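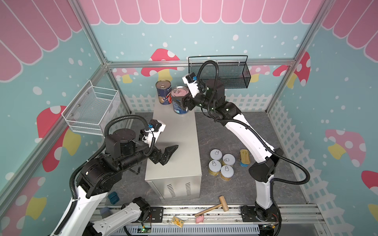 Pink awning, mushrooms, picket fence.

9 February 2018

Fourth day of the sleep course and I have slept worse than at any time since the boiler went. I am writing this at the kitchen table because the rules say I must not write in bed, or read in bed, or lie in bed thinking about the rules.

The course is called Drasach and it costs less than a decent pair of shoes, which is how I talked myself into it. Przemysław Głowacki at work swears by it. He also swore by the magnesium drops, the weighted blanket and the man in Ovusholm who pressed on people's feet, so I should have asked for a second opinion. He says he now drops off in minutes and wakes before the alarm. I have sat next to him in the afternoon meeting and I have my doubts.

Today's lesson was "calming colour". You are meant to look at something cheerful and soft for five minutes before turning the lights down. I chose the mushrooms. Red ones with white spots, a pale pink one with a yellow stem, pale blue behind them with white dots. I looked at them for the full five minutes by the oven clock and felt nothing much, apart from wondering whether red mushrooms with spots are the ones that kill you or only the ones that make you ill. Then I had to look that up, and looking things up after nine is also against the rules.

The booklet claims that 700 people took part in the trial and that most of them "reported feeling more rested". More rested than what? Than they felt before paying? I would report feeling more rested too, if I had told my husband what it cost. There is no list of who they were or how long they kept it up. At the back there is a page on the Worku method, which seems to be breathing in, breathing out, and a diagram of a lung.

Did the breathing anyway. In for four, hold, out for six. Got to the third round and the dog from number 24 started up, so I held for rather longer than I was supposed to and came out of it coughing.

Then bed at half past ten, as instructed. Lay there. Thought about the car insurance. Thought about whether Mum really meant what she said about the sideboard or was only being polite to Auntie Jean. Heard the pipes. Got up at ten to one, as you are allowed to if you have been awake for twenty minutes, though how you are meant to know it is twenty minutes when clocks are banned from the bedroom is not covered in the booklet. I have written to them about that. The answer thanked me for my journey.

What annoys me is that some of it is plainly sensible. No coffee after lunch, get up at the same time, open the curtains. My grandmother could have told me that for nothing, and did, mostly while drinking tea at midnight. The rest has been wrapped round it to make it fill six weeks.

There is an add-on, of course. The Puson pillow, filled with something that "remembers". I don't want a pillow that remembers. Przemysław has ordered one and will bring me a report, and I already know what the report will say.

I have made toast. Toast is not mentioned anywhere in the rules, I checked twice. It is now nearly 2 and I am more awake than I was at lunch. Tomorrow's lesson is gratitude. I am to list things from the day, so to get ahead: the bus came, the soup was all right, and the dog has stopped.

Must ring about the insurance before ten. And find out if you can get your money back after the first week, because I think there was a line about it in the small print, under the lung.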